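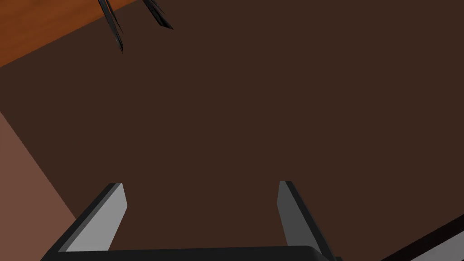
Mix up your starting poses before you record anything else, Ratih Santoso told me when I said I was about to collect 1,000 simulated pick-and-place runs for my first learned policy. I love this advice and I'm also a little stuck on it! How much mixing is enough? I'm driving the simulated arm by hand with a game controller, wrist camera plus one fixed camera, and so far every run starts from the same home position over the same brown tabletop. The task is to pick up a small block and set it down in a tray. I've done 11 runs and I'm having a great time, but it's slow going and I'd hate to find out at the end that they're all the same run.

Two things I'd really like to know:

Should I move the arm's start, the block, or both?

Do I keep the part where the gripper is wandering over bare table and the block isn't in the wrist view yet? It feels like dead footage, and my trainer lets me trim the beginning of each run.

I call the project Skondness, if anyone wants to follow along. I'll post the runs once they're fit to be seen.

Tirta Manurung

Aranka Bárány

Oh, this is the fun part, welcome! Both, please, and do it separately as well as together. If the block moves and the arm always starts from home, your policy gets very good at leaving home and very confused anywhere else. The first time it drifts a bit sideways (and it will) it's in a place you never showed it.

What I do is pick a box of allowed start positions above the table, draw a random one at every reset, and add a small random wrist turn. Then the block gets its own random spot and its own random turn. Check that the two draws don't share a seed. I once had the gripper starting left every time the block was left, and the policy learned to go straight down. It took me an evening to spot and I laughed for the rest of the week.

Keep the wandering! A wrist view with open fingers and plain tabletop between them is exactly what your policy will be looking at in the first second of a lot of its attempts. Trim that and it has never seen the moment where it has to go looking. The one thing I would trim is you sitting still. If you reset, reach for your drink and then start moving, that's a pile of frames that all say "do nothing," and a policy trained on those will happily hover in place forever. I drop everything before the first real movement and leave the rest alone.

Also record some runs where you miss on purpose. Come down beside the block, close on nothing, open, go back up, try again. Don't do this in all of them, but a good handful helps so much. Label them so you can train with and without and see for yourself.

One more thought. With a wrist view that's mostly one flat color, there isn't much to tell the policy where it is. Make sure the fixed camera and the joint readings are going in too, with matching timestamps. And vary the table color and the lights while you're in there, it costs you nothing in simulation. Even lighting is lovely to look at and a policy can get spoiled by it.

Chin-lung Tsang

just collect more, it sorts itself out. I used 1,000 with a fixed start and mine worked fine in sim

Cempaka Saragih

Agree with Aranka on nearly everything, and so happy to see somebody asking this at run 11! I'd stop there and train a small policy right now. It will be terrible. Watch where it goes wrong, then record your next runs starting from those places. I did this in 3 rounds for a drawer task and each round was more useful than the whole pile I'd made before it.

Chin-lung, a fixed start can look fine if you also test from the fixed start. Try nudging the arm a little before you let go of the controls and see if it still finds the block.

Small practical thing for Tirta: save the random seed and the start pose in each run's file. When you find a strange run later you can load it up again and look around. I skipped this the first time and had to throw out a whole afternoon in May. And write down which runs you drove when you were tired, because you'll want to look at those first.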